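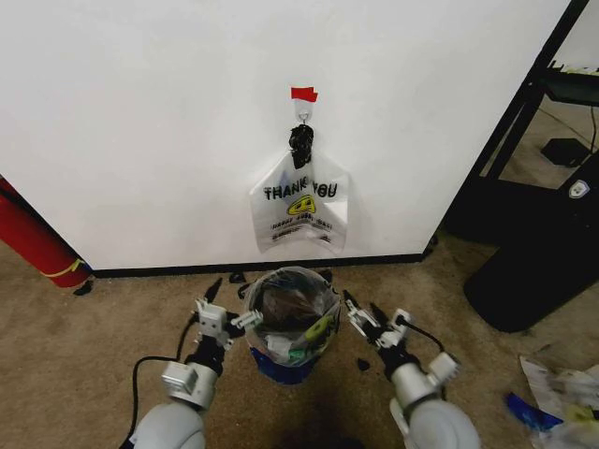 Le sac « THANK YOU » à son crochet, la petite corbeille juste en dessous.

J'ai enfin mis la main sur un almanach commercial de Fisthorpe ! Quatre ans que j'en cherchais un, entre les bourses aux vieux papiers et les ventes en ligne où je me fais toujours souffler le lot dans les dernières secondes. Celui-ci m'est arrivé jeudi, dans une enveloppe matelassée, avec le dos décollé et une odeur de cave à faire fuir le chat. Je l'ai lu d'une traite, debout dans l'entrée, le manteau encore sur le dos.

Pour ceux qui ne suivent pas mes marottes : Fisthorpe est le bourg où vivaient mes arrière-grands-parents, et je reconstitue depuis un moment la grand-rue telle qu'elle était à la fin du XIXe siècle, boutique par boutique. Les recensements donnent les gens, les plans donnent les murs, mais les réclames… les réclames donnent tout le reste. Le prix des gants, les heures d'ouverture, la porte par laquelle il faut entrer (« par la cour, sonner deux fois »). J'adore ça.

L'almanach compte 300 pages, dont une bonne moitié de publicités. L'imprimeur en avait tiré 800, il le dit fièrement au verso du titre, et les offrait aux clients de la maison Liew, marchand de graines et de papiers peints. Oui, les deux ensemble ! La réclame de Liew occupe une pleine page, avec un encadrement de liserons et trois caractères différents dans la même phrase. On y apprend que le magasin se trouve « au n° 13, face à la pompe ». Or je plaçais la pompe de l'autre côté du carrefour depuis le début, sur la foi d'une carte postale que je lisais à l'envers. Tout mon plan est donc à décaler d'une maison. Je suis ravi, je vous assure, même si j'avais déjà repassé à l'encre.

L'autre trouvaille est à la page des photographes. Je connaissais l'atelier Trivow par le cachet au dos de deux portraits de famille, sans adresse. Le voilà, logé au-dessus de la sellerie, « salon vitré, lumière du nord, on opère par tous les temps ». Le tarif des cartes de visite est imprimé en tout petit, avec une remise pour les familles jusqu'à 5 personnes. Mes arrière-grands-parents ont posé à cinq, serrés comme des harengs, le petit dernier sur les genoux et flou de la tête aux pieds. J'ai ressorti le portrait aussitôt, et je me demande maintenant si la grande sœur, mariée ailleurs, n'a pas été laissée de côté pour rester dans le tarif. Aucune preuve, bien sûr, mais l'idée me plaît beaucoup.

Il reste une énigme. En bas de la même page, une ligne seule, sans cadre : « Okex, à la gare, les jours de marché ». Pas de métier, pas de prix. Un dentiste ambulant ? Un rémouleur ? Une marque de cirage ? Je n'ai rien dans les recensements, rien dans les patentes, et le nom ne ressemble à aucun autre du canton. Le journal local de ces années-là n'est pas numérisé, il faudra aller le feuilleter aux archives, et la salle de lecture ne rouvre qu'en octobre.

En attendant, je numérise l'almanach page par page, à plat, sans forcer sur la reliure. Les réclames passeront en premier, le calendrier des foires ensuite. Si l'un de vous a déjà croisé cet Okex quelque part, même sur une boîte en fer ou un bout d'enveloppe, écrivez-moi vite !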